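Plekinora Hall - pre-show safety checklist, with comments
Main room, standing and balcony, capacity 600
Walked by: Áine Scanlon (production). Comments also from Joris Dekker (sound) and Natanael Araújo (front of house).
Date of walk: March 1, 2022
Show: Lokia, with one support act

Marks used: OK / OK with comment / NOT OK / NOT SEEN. If I didn't look at it myself it goes down as NOT SEEN, whatever the last sheet says. The last sheet had every line marked OK in the same pen stroke, and I don't believe any hall is that good.

1. ACCESS AND EXITS

1.1 Main doors open fully and stay open on the hooks
OK.

1.2 Side exit, stage left
NOT OK at first look, OK by soundcheck. Two flight cases parked across it. I was told they were "only there for a minute". They were there when I arrived and still there after I'd had a coffee. Moved to the dock.

1.3 Side exit, stage right
OK with comment. Opens, but you have to know to push low. A person who has never been here won't know that. Hoekstra fitted the bar and say it is within tolerance. I would like to see them open it in the dark with a crowd behind them.

1.4 Balcony stairs, both sides
OK with comment. Nosing strip loose on the fourth step, left side. Taped for tonight. Tape is not a repair, and it was also tape last time.

1.5 Exit signs lit
OK. All of them, with house lights off.

1.6 Emergency lighting on test
NOT SEEN. The key to the test switch was with Ans Van Loon, who was at the other building. The log says it passed. The log also says it was tested on a night we were closed, so make of that what you like.

2. STAGE

2.1 Deck level, legs locked
OK. Walked and jumped on every section. Slight bounce upstage centre, under the drum riser, no movement at the joints.

2.2 Front edge marked in white
OK with comment. Worn away on the right-hand side, exactly where the singer comes down to the crowd. Repainted, dry before doors.

2.3 Steps and handrails
OK stage left. NOT OK stage right, handrail missing. Found behind the bar. No explanation offered. Refitted and checked.

2.4 Cables crossing walkways
OK with comment. Ramps down at the monitor position, mats everywhere else. Joris says mats are fine. They are fine until the corner curls up, so he has agreed to tape all the edges and look again at the changeover.

2.5 Crowd barrier
OK. Pinned at every joint. Gate at the right-hand end swings the correct way this time.

3. RIGGING AND LIGHTS

3.1 Front truss, safety bonds on every fixture
NOT OK. 7 fixtures, one without a bond. The touring crew said it was "clamped really well". Bond fitted before the truss went back up.

3.2 Motor inspection tags in date
OK. Read each tag myself from the ladder.

3.3 Haze machine
OK with comment. Gronar unit, clean, on a flat surface. The agreed setting is 4. The lighting operator would like it higher for the encore. Everybody would always like it higher for the encore. It stays at 4 unless the detector isolation is signed for, and it isn't.

3.4 Strobe notice at doors
OK. One at each entrance, at eye height. Natanael moved the second from behind a plant.

4. POWER AND SOUND

4.1 Stage supply, trip test
OK. All tripped and reset.

4.2 Guitar amps, visual check of leads
OK with comment. One of the support band's amps has a plug held together by hope. Swapped for one of ours. They were grateful and slightly offended.

4.3 Sound limiter on and sealed
OK with comment. Seal intact. Joris's reading at the desk was well under the limit during soundcheck, but an empty room tells you very little about a full one. Repeat in the third song and write it down this time.

4.4 Ear plugs at bar and cloakroom
OK at bar. Cloakroom box empty, refilled.
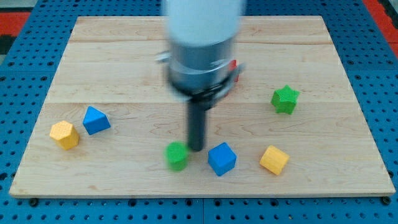 Can the support band leave their gear at the side of the stage during the main set?
Only if it is behind the yellow line and the path to the side exit stays clear at full width; anything that won't fit goes to the dock.

5. FRONT OF HOUSE

5.1 Staff briefed
OK with comment. 8 on shift. The briefing was short, and two people came in halfway through. Natanael repeated it for them. I asked one of them where the assembly point was and got the right answer.

5.2 Clickers zeroed at both doors
OK.

5.3 First aid point staffed and signed
OK. Ineke Lambrechts on duty until the room is clear. Her kit was checked against its own list, nothing missing.

5.4 Accessible viewing platform
OK with comment. Ramp good, rail good. Merch table had crept into the turning space. Pushed back and floor marked.

TO CLEAR BEFORE THE NEXT SHOW

Balcony step, proper repair - Hoekstra
Stage right exit bar, adjust or replace - Hoekstra
Emergency lighting, full test with me present - Ans
Spare key to the test switch, kept in this building - Ans
Handrail, fixed so it can't wander - Áine

I've been promised the balcony step by April. It stays on this sheet until I've stood on it.

Signed: Á. Scanlon
Doors released: yes, with 1.6 open and the house manager told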